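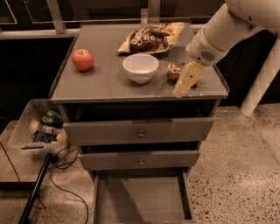
Month two of teaching a robot to put groceries away, and I have opinions. Thread, because my roommate has asked me to stop talking about this at dinner.

**2/** So the job. You wear the headset, you hold the two hand controllers, and whatever your right hand does, the robot's right hand does a beat later. You do a chore. The chore gets saved as an episode. Then you do it again. And again! The model watches all of it later and (we hope) picks up the gist.

**3/** The project is called Kirorow. I did not name it. I've heard three different explanations of the name and all three came from the same person.

**4/** The chore right now is "tidy the top of the cabinet." There's an apple, there's a bowl, there are snacks, there are three drawers underneath and a plastic bin off to the side. The operator gets a spoken instruction through the earpiece, something like "snack in the bottom drawer," and off you go.

**5/** I came in thinking I'd be great at this because I play a lot of games. Reader, I was not great at this. My first afternoon I spent so long lining up on an apple that the session timer beeped at me. An apple! I have been picking up apples since I was a baby.

**6/** The thing my hands had to unlearn is feeling. When you grab a cup at home you don't look at your fingers, you just sort of arrive. With the controllers you get no touch at all. You get a picture and a trigger. So you end up judging everything by eye: shadows, how much of the object your fingers are hiding, whether the wrapper has started to dent.

**7/** Shadows are huge, by the way. Best tip I ever got, from Sota Ishida, who trained me: "Watch the shadow of the hand, the hand will lie to you." When the shadow and the fingertips come together, you're at the surface. I have stopped bonking the cabinet almost completely since then. (Almost.)

**8/** OK, ranking the objects, easiest to hardest, and I will be taking no notes on this.

**9/** Easiest: the apple, once you get over yourself. It's round, so it doesn't matter what angle you come in from. It does roll, so come down from above and close slowly. If you poke it from the side it's leaving.

**10/** Next: the small jar. Stands up nice and straight, good solid sides, and it fits between the fingers like it was made for them. The catch is that if you nudge it on the way in, over it goes, and a jar on its side is a totally different object and a much worse one.

**11/** Then the bowl. You'd think bowl would be easy. The question with a bowl is always rim or whole thing. Our grippers can't open wide enough to hug it, so it's a rim pinch, one finger in and one finger out, and then you have to remember for the entire trip that it's hanging off one edge. I hold my breath. I know it makes no difference, the robot does not breathe.

**12/** And dead last, hardest, my nemesis: the bag of chips, flat on its back.

**13/** There's nothing to grab! It's a pillow! The middle is puffy and slides away when you press it, and the edges are thin and lie right down against the table. Squeeze too hard and you're teaching a very expensive machine to make crumbs.

**14/** What finally worked for me was to stop being polite about it. Come in low at a corner, let one finger slide just under the crinkly edge, wait a tick, then close. You want a good fat fold of wrapper between the fingers and not a little nibble of it. A nibble holds until you're over the drawer, and then gravity has a word.

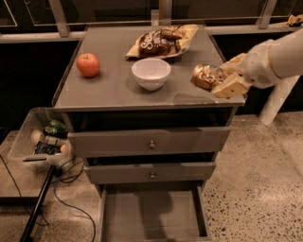 **15/** And once you've got it, SLOW DOWN. Every new operator does the same thing, me included: you're so thrilled to have the bag that you whip it away like you stole it. The bag swings, the fold slips, and there goes a perfectly nice grasp. I count "one Mississippi" after the fingers close and then I lift.

**16/** Somebody in my replies last time asked why we don't just program the path. Fair! You could, if the bag was always in the same spot with the same wrinkles. It never is. I'm not showing the robot a path, I'm showing it what I do when I see *this* bag lying *this* way, and then we move the bag and I show it again.

**17/** Which brings me to resets, the least glamorous part of the job and maybe half of it. Between episodes you take the headset off, walk over, and put everything somewhere new. Apple left, apple right, apple behind the bowl. Drawer open, drawer shut, drawer open a crack.

**18/** Humans are terrible at random. I was sure I was mixing it up beautifully, and then Sota overlaid a day of my starting positions and the apple was in the same little patch of cabinet nearly every time. I just like it there, I guess! Now we use a printed sheet with positions on it and I do what the sheet says.

**19/** The sheet has no respect for my feelings. The sheet will put the bag half under the bowl and the jar right in front of both.

**20/** Numbers, for the people who like numbers. As of tonight the cabinet task has 1,564 saved episodes from the whole crew. 607 of those are mine. My best single shift is 54 keepers, and I went home and lay on the floor afterward.

**21/** "Keepers" because you throw some out. If I drop something and recover cleanly, we keep it, and those get a special tag, because a robot that has only ever seen perfect runs has no idea what to do when it fumbles. If I drop something and then flail, that goes in the trash. There's a pedal for trash. My left foot is very strong now.

**22/** The recoveries are my favorite ones to record, weirdly. You miss the grab, you back off, you look, you try the other corner. I felt kind of ashamed of them at first and now I think they're the best thing I make.

**23/** Drawers, quickly. Little round knobs. I used to pinch the knob dead center and pull straight back, and half the time I'd slip right off. Now I go a bit deep so the knob is well up between the fingers, and I pull with the whole arm moving back, no wrist. Closing is way more fun: you just lay the flat of the fingers on the front and push.

**24/** Do not push with the fingertips. They skate. You will end up leaning on the air next to the drawer, looking foolish in a recording that will be watched by three engineers.

**25/** We also do some hand guiding, where the arm goes limp and you stand next to it and move it around yourself, like teaching someone to bowl. It's lovely for slow stuff because you can feel when things touch. But your own arms get in the way of the cameras, and after an hour your shoulders want a lawyer. So for this task it's nearly all remote.

**26/** We've tried two controller setups. The Sullen grips are lighter and my wrists prefer them. The Wallner ones have a longer trigger pull, and that's so much better for bags, you can really creep the fingers shut. I use Wallner on the right and complain about my wrist. Sota uses Sullen for everything and is smug.

**27/** Yes, you get a bit seasick. Mine went away after a couple of weeks. Ginger candy, a fan pointed at your face, and never ever turn your head fast right after lunch.

**28/** Stranger side effect: at the store the other evening I reached for a bag of pretzels and caught myself going in low at the corner, one finger under the edge. And then I waited. One Mississippi. There was a man standing behind me with a cart.

**29/** OK the bit I really wanted to tell you. At the end of February we let the model try it solo for the first time. No headset, no me, everybody standing behind the tape with their arms crossed.

**30/** It got the apple. It got the jar. And then it went over to the chips and it came down low, at the corner, and slid a finger under, and it PAUSED. A tiny little pause before lifting. I yelled. That's my pause! It learned my Mississippi!

**31/** Then it carried the bag beautifully over to the drawer and let go too early, so the bag landed on the edge and flopped onto the floor. I would like to say that part came from one of the other operators. Sota pulled up my episodes. It did not come from one of the other operators.

**32/** So this week I'm redoing releases. Lower into the drawer, stop, open, straight up and out, and no letting go while I'm still moving. I'm bad at it, my hands want to toss. Forty minutes in I'd started muttering "place, don't throw" under my breath like a kindergarten teacher.

**33/** Some asked-and-answered: no, you don't need a degree for the operator job. Yes, left-handers are very welcome, we're short on good left-arm data. No, I can't bring it home to do my kitchen. I did ask, though.

**34/** Grellell (that's the company, yes, all those L's) is adding evening shifts for the drawer tasks next month, 5 to 9. If you've got steady hands and can stand being bossed around by a printed sheet, my DMs are open and I'll pass your name along.

**35/** Next up is folding dish towels, starting tomorrow at 8 a.m. I tried one on my break. I got it into a shape. Going to bed now.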